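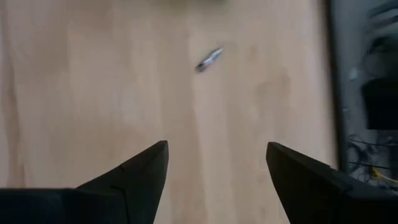 *Small metal cylinder on a light wood tabletop.*

## Seven-year-old keeps leaving bed after lights out: fixed limit or gradual fade?

**Awuor Kashindye**
Viewed 972 times

Our son is seven. Lights out is at 8:00 p.m. He leaves his room repeatedly after that for water, the bathroom, a noise, or something he forgot to tell us. I logged it through July. The longest gap between lights out and sleep was 64 minutes, and most of that was spent in the hallway.

Already tried:

- Returning him to bed without conversation. Worked for three nights, then stopped.
- A sticker chart with a weekly reward. No change.
- Moving lights out to 8:30 p.m. He got up just as often and was harder to wake at 6:45 a.m.

He shares no room and has no screens after dinner. The pediatrician found nothing wrong. I want to know whether to set a hard limit of zero exits or allow a few and reduce the number. My husband favors zero. He also wants to put a gate up, and I think seven is too old for that.

---

**Rodrigo Garrido**

Allow a few and reduce. The usual method is a bedtime pass.

1. Make two cards. Index cards are fine. Let him write his name on them.
2. Each card buys one exit or one call to a parent, for a specific request that takes under three minutes.
3. He hands over the card when he uses it. It stays with you until the next evening.
4. After both are gone, walk him back with the same short sentence each time and no discussion.
5. An unused card is worth something small in the morning. Choosing the breakfast cereal is enough. Do not use money.

Bathroom trips need a decision before the first night. I would make one trip free and have it happen right before lights out. A real need later in the night should never cost a card.

Expect more protest in the first few nights, mostly at step 4. Your silent return may have failed at that same point. If one parent answers a question on the fourth night, he learns that persistence pays, so agree on the sentence with your husband in advance.

Keep both cards until he has gone a full week with one left over, then drop to one. Keep logging. Compare weeks, since single nights vary too much to be useful.

On the gate: I agree with you. He needs to be able to get out in an emergency.

---

**Beatrice Mbwambo**

we just sat in the hall with a book until she fell asleep. took most of a winter. she's fine now

---

**Araceli Arroyo**

The pass works, but check the schedule first. If he needs an hour to fall asleep, he may not be tired at 8:00. You moved lights out to 8:30 and kept the wake time, so that test was reasonable, but you don't say how long it ran. Mine needed more than two weeks to adjust to a half-hour change.

Also look at weekends. If he sleeps in on those days, the later bedtime never got a fair trial. Hold the wake time steady on all days, then start the cards.

I would skip the morning reward at first. With my older one it turned into a negotiation at breakfast. Add it later if he burns both cards every night.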